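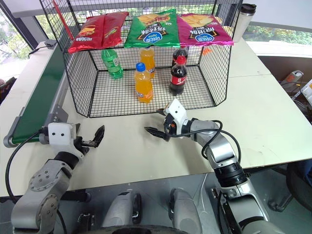 Snack and Drink Station Inspection Checklist, with Comments

2020-04-05
By the Nilance facilities desk

Home | Checklists | Break Areas | Storage | Contact

Scope: tabletop wire basket, bagged snacks on the rim, bottled drinks inside, adjoining belt. Site: Gelulton, second-floor table. Form 381. Mark each item OK, FIX or N/A and enter a comment for anything other than OK.

1. Basket stability. Press down on each top corner in turn. No rocking permitted.
OK.

2. Mesh condition. Run a gloved hand along the top edge and the front opening. Cut wire ends, flaking coating and broken welds are all FIX.
OK. One rough spot on the rear rim filed down at the August inspection; no change.

3. Bags on the rim. Chip bags may lie across the top in a single layer. Nothing is to be stacked on them. Bag ends must not hang where a sleeve will catch them.
FIX. Red bag folds down over the rim at the left, and the pink one runs past the right wall. Shift both toward the green bag.

4. Bag seals. Squeeze lightly. A bag that goes soft under pressure is discarded.
OK.

5. Bottles upright. All bottles stand on the grid floor with the base flat. No bottle lies on its side, including when stock is low.
OK. Green, orange and cola all standing.

6. Caps. Turn each cap clockwise by hand. Any movement is a FIX and the bottle is removed.
OK.

7. Access to rear bottles. Where two of the same drink stand one behind the other, the rear one must come out without lifting the front one over the wall.
OK for orange and cola. Open front helps. Keep the older date code in front; see Zurnley stock sheet.

8. Loose items. Open cups and personal drinkware are kept off the table. Lidded tumblers are tolerated at the back edge.
OK with comment. Tumbler with black lid behind the basket on the right. Acceptable there, no closer to the belt.

9. Belt clearance. Minimum 2 inches between basket and belt frame. Belt surface free of wrappers and caps.
OK.

10. Cables. No cable may cross the front working edge. Cables at the back are secured with a clip every 8 inches.
FIX. Black cable at the back of the table, belt end. Clips requested from Matar.

Reinspect FIX items within 30 days. File the signed copy with the stock sheet.

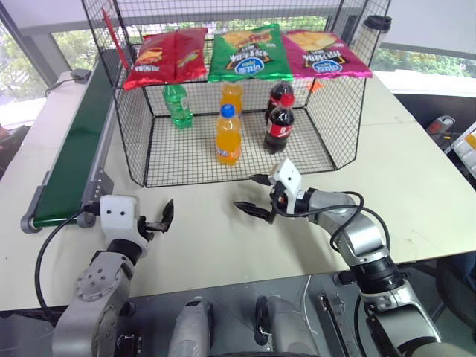 Comments (3)

Matar stores: Clips are on the shelf under the label printer. Item 10 doesn't say whether adhesive clips count. Our table has the screw type and they can't be used on a laminate top.

Zurnley second shift: Item 7 conflicts with the stock sheet, which has new bottles loaded from the front. One of the two needs to change.

Unsigned: Adhesive is fine for item 10. Wipe the surface first and leave it overnight before loading the clip.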